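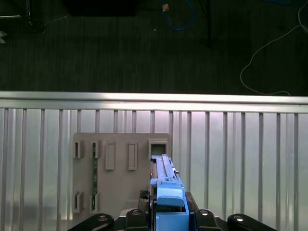 Our group chose cable and connector mounting panels for the second-term design project in the Osholm workshop course. The job was to design a small panel that holds a long plastic part in a fixed position on a slotted metal wall, and to find out which features on the panel help a person or a tool put the part in the right place. The panel is a flat gray board, roughly square, with the top corners rounded off. The feature we spent the most time on is the square opening at the upper right, which has a thick raised frame around it and takes the top end of the blue part. The blue part itself has a narrow strip with raised ridges and a small notch in its upper section.

## Background

The brief came from the Drellham unit, which asks each group to make something that can be attached, removed and attached again without damage. We looked at two earlier panels left over from a project called Disum. Both held their parts well, but the parts were hard to get in. The openings were flush with the surface, so there was no edge to feel for, and the person doing the fitting had to bend down and look at it from the side.

We decided to keep the general size and change the surface. Everything that a part goes into would have a raised rim or frame. Everything that was only there to stiffen the board or keep parts away from each other would be a closed block.

## The panel

We drew the panel in the department's CAD program and went through several versions on paper first. The main choices were:

- **Slots with raised rims.** There are two small rectangular ones near the upper left. They are for light parts that push straight in.
- **Closed raised blocks.** These stand taller than the slots. They take no parts.
- **Square opening.** It is larger than the slots and its frame is thicker, because the long part puts more load on it than the small parts put on theirs.

The rounded corners were added late. On the first version the corners were square and caught on sleeves when someone reached past the board to the wall behind.

The wall was already in the workshop. We did not design it and could not drill it, so all fixing had to use what was there. This took up most of November. Our first clip held the board at the top only, and the bottom edge moved when a part was pushed in. The second clip held it at the top and bottom and we kept that one.

## Fitting tests

We ran 32 fittings of the long part in two sessions. A fitting counted as good if the end of the part went into the square opening on the first try and stayed there when let go. It counted as poor if it needed a second try or had to be turned.

In the first session 11 fittings were poor. Nearly all of these had the same cause: the part arrived tilted, and the end met the frame on one side. Before the second session we took a file to the inside edge of the frame and gave it a slight slope. After that only 2 fittings were poor, and in both the part had been brought in too low.

We also noted wear. Parts with ridges pick up scuffs, and these do not matter for the fit as long as the end of the part stays clean. Loose bits of plastic in the opening do matter. We wiped it out between fittings in the second session but had not done so in the first, so the two sessions are not a completely fair comparison.

## Use beside other equipment

The second part of the brief was to try the panel next to real equipment. We used an open desktop computer chassis, with the idea that the panel could hold boards and connectors while someone works on the machine – the Hourani repair bench uses loose trays for this, and small items get lost.

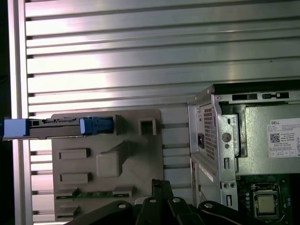
*Figure 2. Fixture panel on the ribbed wall, with a strip of green circuit board along the lower part and the open chassis to the right.*

A horizontal slot low on the panel suits a strip of circuit board, and with the board down there the square opening at the top stays clear. The chassis is bare sheet metal with its screws and knob within easy reach, so we tried to leave hand room on that side. Glare was a problem we had not planned for. The metal ribs reflect a lot of light, and a pale panel does not stand out well against them. A darker plastic would be easier to see.

## What we would change

The square frame should be sloped in the drawing and not filed by hand, since our filing was uneven. The low approach that caused the last poor fittings could be prevented with a small ledge under the opening. We would also mark each slot with a letter.

We did not have time to test how long the clips last. They were taken off and put back often during the project and still grip, but one has a white stress line at the bend. The drawings for both clip versions are in the group folder, and the second version is the one to print.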